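Lorkstead Folding Table, Owner's Guide
Section 4: Sorting and folding clothes at the table

Read Section 3 (Leveling the legs) before you start. The table must stand level and both leg locks must be closed.

4.1 Before you fold

1. Wipe the top with a damp cloth and dry it. Lint and grit left on the surface will transfer to dark fabrics.
2. Check that each item is fully dry. Waistbands and pocket linings dry last. Feel them before you stack anything.
3. Empty all pockets. Close zippers and hook-and-loop tabs.
4. Turn items right side out, unless the care label says to store them inside out.
5. Sort into piles by type: tops, bottoms, towels, small items. Leave the middle of the table clear for folding.

CAUTION: Do not set a hot iron directly on the top. Use the Dawber heat pad or an ironing blanket. Marks from a hot iron are not covered by the warranty.

CAUTION: The maximum load is 73 pounds, spread evenly. Do not sit or lean on the drop leaf.

4.2 Shirts and T-shirts

1. Lay the shirt face down with the collar away from you.
2. Smooth the fabric from the center out to the sides.
3. Fold one side in to the middle of the collar. Fold the sleeve back on itself so it lies flat.
4. Repeat on the other side.
5. Bring the hem up to the collar, then fold once more if the shelf is shallow.

Note: For button-front shirts, fasten the top button and every second one below it.

4.3 Shorts and sweatpants with a drawstring

Elastic waists pull the fabric in, so these never come out as square as a shirt. Take your time over the first fold and the rest will follow it.

1. Even up the two ends of the drawstring. If one end has pulled into the casing, work it back out before folding.
2. Lay the garment face up. Hold the waistband at both sides and stretch it gently, once, to take out the gathers. Let it relax.
3. Fold in half lengthwise, one leg on top of the other, with the seams together.
4. If the crotch seam sticks out in a point, fold the point in to make a straight edge.
5. For shorts, bring the leg openings up to just below the waistband. For sweatpants, fold in thirds from the ankle.
6. Press down on the middle with your hand to let the air out. Do not press on the elastic.
7. Choose where the cord goes. For a drawer, tuck it inside the last fold. For an open shelf, it may hang over the front.

Note: Do not knot the cord for storage. A tight knot left in for weeks will crease a flat cord. A loose bow is fine.

Note: Striped fabric shows a crooked fold more than plain fabric does. Line up the stripes at the edge nearest you first, then smooth toward the far edge.

4.4 Towels and bedding

1. Fold bath towels in half lengthwise, in half again, then in thirds.
2. For sheets, open the drop leaf and check that the support bracket has clicked into place.
3. Fold sheets wider than the table in half before laying them down.
4. Keep each set together inside its own pillowcase.

4.5 Stacking and putting away

1. Build each stack with the folded edge toward you. Put the heaviest items at the bottom.
2. Keep stacks low enough to carry with a clear view ahead.
3. Move the stacks off the table before you lower the leaf or release the leg locks.
4. If you use the Orkach drawer dividers (sold separately), stand shorts and T-shirts on edge with the fold up.

4.6 Care of the top

Clean with warm water and a little dish soap. Do not use scouring powder, steel wool or bleach. Wipe up liquid detergent right away, especially near the hinge. For dried-on fabric softener, leave a wet cloth over the spot for a few minutes and wipe again.

4.7 If something goes wrong

Items slide while you fold: the top may be out of level or have softener residue on it. See 3.2 and 4.6.
The leaf sags: the bracket has not locked. Clear the table, lower the leaf and raise it again.
Cord has come all the way out of a waistband: fasten a safety pin to one end, feed it through the casing, and even up both ends before step 2 of 4.3.

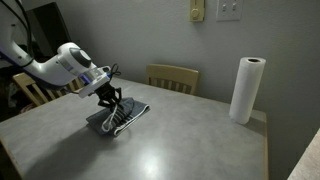

Padmavathi Chowdary
Step 7 in 4.3 works for me only with the short cords. On my son's long ones I tuck the ends into the waistband before the first fold, or they catch in the drawer runner. Could you add that for the next printing? The tip about lining up the stripes at the near edge was useful, thank you.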